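3.2 Where the water goes after dinner

Most of us carry a picture of household water use that is badly out of date, and the evening diary entries show just how far out.
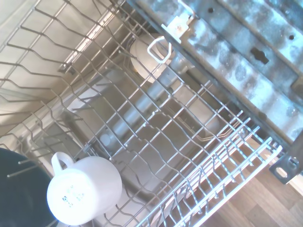 Figure 4. A mug in a pulled-out dishwasher rack.

When we asked people in the Wendorik district to guess which part of the day used the most water, nearly everyone pointed to the hour after dinner. The meters told a different and much more interesting story! Across 80 homes, the biggest peak came before breakfast, and it was made up almost entirely of showers and toilets. The evening peak was real, but it was low and wide, spreading from the end of the meal until people went to bed.

What excites us about this spread is how much of it comes down to habit. Golob's earlier interviews in Lomitz had already hinted that families with nearly the same kitchens could behave very differently at the sink, and our diaries let us follow that idea from one evening to the next. In 13 of the homes, plates were rinsed under a running tap before they went anywhere near a machine. People described this as something they had learned from a parent, and several were surprised to find they had written it down every night for a month.

The diaries gave us 1764 usable evening entries, far more than we had hoped for when the study began in April. Entries with no start time were left out of the peak analysis but kept for the reading of habits (see Section 3.4), where they turned out to be wonderfully rich. One household in Preruvier filled the margins with notes on who had cooked, who had washed up and who had managed to avoid both.

We also compared the diaries with the meter records, following the matching method set out by Nikolaidis. Agreement was best for long events such as baths and poorest for short draws at the kitchen tap, which people tended to merge into a single line. We therefore treat the kitchen figures as a lower limit on the number of separate draws, while total volume is taken from the meters alone.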